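T-shirt folding

T-shirt folding is the household practice of turning a short-sleeved knit shirt into a flat, compact bundle that can be stacked on a shelf, filed in a drawer or laid in a suitcase. It belongs to the larger family of laundry chores, and for a great many people it is the first one they were ever trusted with as children, usually at the end of a bed and usually with rather mixed results.

Preparation

Most methods begin with the shirt spread out on a flat surface. A table is kinder to the back than a mattress, and a cloth covering helps keep the knit from sliding about while the edges are being straightened. The hem deserves particular attention, for its corners like to turn back on themselves, and a corner left folded over at this stage tends to come out of the drawer as a stubborn little crease.

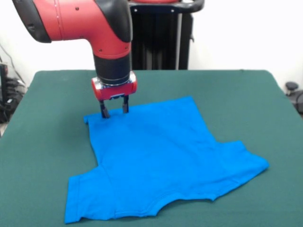

Smoothing is done with the palms, working from the middle of the body out toward the sides and then down each sleeve. Cotton jersey has a good deal of stretch in it, so a gentle hand is better than a firm one — pulling hard on one side will only send the other side crooked, and then the whole business has to be started over.

Common methods

In the plain shelf fold, each side of the shirt is brought in toward the middle with its sleeve laid back along the body, and the long strip that results is folded in half from hem to neck. The drawer fold begins the same way but goes on to a smaller packet that can stand upright on its edge, so that every shirt in the drawer may be seen at once. Travelers often prefer to roll the strip instead, which suits the odd corners of a bag very nicely.

The homemaking writer Oi-ling Yu, whose handbook The Cutard Linen Book gives 9 ways of folding a shirt over its 472 pages, was fond of the drawer fold but allowed that a tired person at the end of the evening should use whichever one the hands remember.

Picking up and starting again

A shirt held by a single gathered pinch of cloth will bunch at the top and hang in points and soft lobes, and it seldom goes back down in any useful shape. The usual remedy is to feel along the fabric for two matching places, either the shoulders or the corners of the hem, and to hold one in each hand.

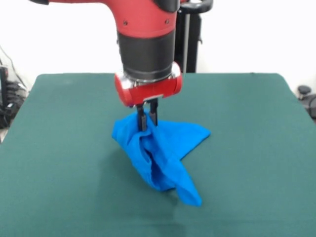

A light shake then lets the body drop open, and the shirt can be lowered to the table with the far edge touching first. Beginners sometimes find this the hardest part of all, and a few patient tries with an old shirt are well worth the time.

See also: Ironing; Linen closet; Packing a suitcase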